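Allmont Community Laundry and Repair Rooms
Progress report to the Dumitrescu Fund, second period of the grant

What the grant was for

The fund agreed to support two things in Retumdale over eighteen months: a low-cost laundry open to any household in the town, and a weekly mending session in the room next to it. This report covers the second six months. The first report covered the fitting out, which ran late, and the opening.

Use of the laundry

The laundry did 600 loads in the period. In the first six months it did 336, though it was only open for four of them. Most of the increase came after we moved the evening opening from five o'clock to half past six. People coming off the late bus from Clelesari can now get here with time to finish a wash and a dry before we close at nine.

There are 71 households registered. Registration asks for a name, a postcode and whether the household has a working machine at home. We dropped the question about income in March. Several people had left the form half filled in at that point and gone home, and the answers we did get were of little use to us. We have told your grants officer about the change and it is noted in the file.

Of the 600 loads, 499 were paid for at the standard price. The others were free, using the tokens we give to the food bank and the school. Tokens do not carry a name, so we can say how many came back but not who used them. The school asked for more of them towards the end of the winter and we printed a second batch.

Machines

We have four washers and three dryers. One dryer was out of use for five weeks while we waited for a drum belt. The supplier sent the wrong part twice. We have since bought a spare belt and a spare door seal and keep both in the store cupboard.

The water pressure problem described in the last report has been fixed. The landlord replaced the valve under the back sink and did not charge us for it. The washers now fill at the proper rate and the short cycle takes 38 minutes, where before it was nearer an hour.

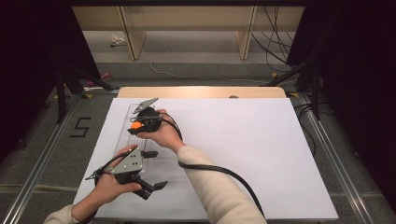
Limescale is still a cost we did not plan for. The water here is hard and we are descaling every month. We priced a softener for the whole supply and it came to more than we have left in the equipment line. For now we will carry on with descaling and put the softener in next year's budget.

Mending sessions

The mending session runs one afternoon a week. Attendance has been uneven. It was good before the start of the school term, when people brought trousers and blazers, and poor in the weeks after Christmas. We tried a session for curtains and bedding in February and very few came. A session on zips was full and we repeated it.

We had planned to lend out sewing machines as well. This has not started. Our insurer wants each machine tested before and after every loan, and we do not yet have anyone trained to do the test. Two of our staff are booked on a course and we expect to begin lending in the next period, with a smaller number of machines than we first proposed.

Staffing

The laundry is staffed by two part-time workers, both employed for the whole period. We lost some evening hours in January through illness and closed early on six evenings. Notices went up on the door and at the bus stop. We now have a relief worker on call and have not closed early again.

Money

Spending is slightly under budget overall. Wages and rent are as forecast. Electricity is over, mainly from the dryers, and we expect it to stay over. Repairs are also over for the reasons given above. The underspend is in the mending budget, where the loan scheme has not begun. We would like to move part of that underspend to electricity and ask for your agreement to do so. A revised budget sheet is attached.

We have not put up the price of a wash. We looked at it in April and decided to hold it until the end of the grant.

Next six months

We will start the sewing machine loans, get two more quotes for the softener and ask registered households whether a Sunday morning opening would be of use. The lease on the building comes up for renewal in the autumn. The landlord has said he is willing to offer three years on the present terms, and we will send you a copy once it is signed.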